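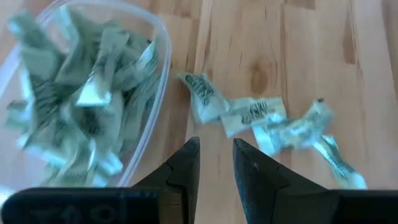
Lucky dip stuff for Trullcombe Summer Day, first page, more text than pictures sorry. Posted 2005-06-03 in a hurry, will fix spelling later. We're doing the dip again and this year everything goes in clear tubs, no more cardboard boxes with a hole in the lid. The green and white is the Enum design, the one we voted on. Folded, twisted, pointy, whatever way it came out of people's hands. Some ended up on the table next to the tub and that's more or less how it goes, you push one side down and the other side comes up and over. Nice table for it by the way, light boards with the knot in it. Easy to see green on.

### Where we're at

Total wanted is 1,096. Yes I know, weird number. It's last year's 700 plus what the school asked for plus what we ran short, and then I added it up in the car and wrote it on my hand. Going with it.

Tubs: 10. Five are for the dip itself and the rest stay behind the stall as refills. Please dont mix them up once they're labeled. Labels are coming from Lowther, round ones, blue I think.

Colors so far:

- green and white, done as far as I'm concerned
- yellow, the Praltus paper, half here
- plain white, for the little kids' tub, not started
- red, dropped. It came off on everybody's fingers at the try-out

If you took yellow home to fold, bring it back folded or not folded, either way, just bring it back.

### Folding, since I keep getting asked

There isn't one right fold. Kyung-tae Song does narrow strips and his are very even and he's fast. I do a kind of twist. The points look good on top of the pile and they catch a little on your fingers when you reach in, kids like that. Flat ones slide to the bottom and you never see them again till cleanup.

What I'd ask:

- don't tape anything
- don't staple anything!!
- crumple it a bit after folding or it packs down like a deck of cards
- winners get folded by me and Kyung-tae, everyone else stick to the regular ones

The winners look the same from outside, same paper same print. Last year somebody used the leftover bright side for the winners and a seven year old worked it out before lunch. Fair enough to her, she cleaned us out of yo-yos.

### Tubs

Clear plastic, rectangular. Filled a little past the rim, which looks generous and makes a mess. I like it. There was a long back and forth by email about lids and my vote is no lids on the day, lids for the drive over. A full tub with green showing through the sides does half the selling for you, people walk over to see what's in it. With the cardboard box we had to shout.

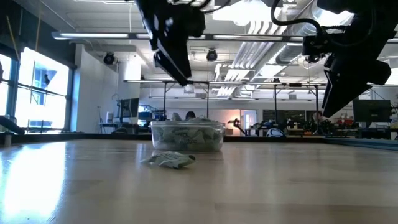 So fill them high. Squash gently if you have to move one, then fluff it up again with your hand when you get there. Strays go back on top, don't bother refolding unless they've come all the way open. Anything stepped on goes in the recycling.

Window light was great that day. Green reads a lot paler in sun than it does on the screen, so if you're painting the stall sign to match please match to a real piece and not to this page. I can mail you one. I have, um, plenty.

### Stall

Same spot as last year if we get it, between the plant table and the pie people. Waiting to hear. Sign is one board, white, green lettering, has to be readable from the parking lot. Wording still open:

- LUCKY DIP
- DIP IN
- TRY YOUR LUCK (my least favorite)

Price stays the same. Three goes for a dollar, one go a quarter... I was told this is bad math and it's not, it's so people buy three. No wait, three for a dollar is worse than a quarter each. Five for a dollar then. Fixing the flyer tonight.

Height of the stall table matters more than you'd think. The small kids couldn't see in last time and just grabbed, got their whole arm in and half the tub went on the grass. One tub on a low bench this year, that's the plain white one, every pull wins a sticker. Done.

### Prizes

Short list, the long one is with Kyung-tae:

- yo-yos, again, more of them
- marbles in bags
- two kites (big prizes, kept behind the stall)
- bouncy balls
- seed packets, leftover from the plant table, sunflowers mostly
- Lowther gave us pens. Lots of pens.

No candy, it melted. If you have a box of something small and clean in your garage, tell me before you drop it off. I do not have room for another bag of stuffed animals, my hallway is full.

### Still to do

Finish yellow. Start white. Pick up labels. Count everything once, properly, with two people, and write the number on the lid. I'd like one evening for that, snacks provided, come to mine, I'll put a day up when I know who's around. Bring reading glasses if you need them, you'll be squinting.

Somebody has the big scissors with the orange handle. I need those back.

Second batch goes out in August for the school, same design, so keep leftovers dry and keep them folded. The paper goes limp in a damp garage and then no fold will hold, we lost a whole bag that way last fall. Kitchen cupboard is fine. Top of the fridge is fine.

More pictures when yellow is finished and when the sign's painted. If you took any at the try-out send them over, small files please, my connection is awful and one big one ties up the phone for the whole evening. Names on the back if they're prints. I'll scan them and give them back, I gave all of last year's back except the one of the pie.

Questions to me or Kyung-tae. He answers faster.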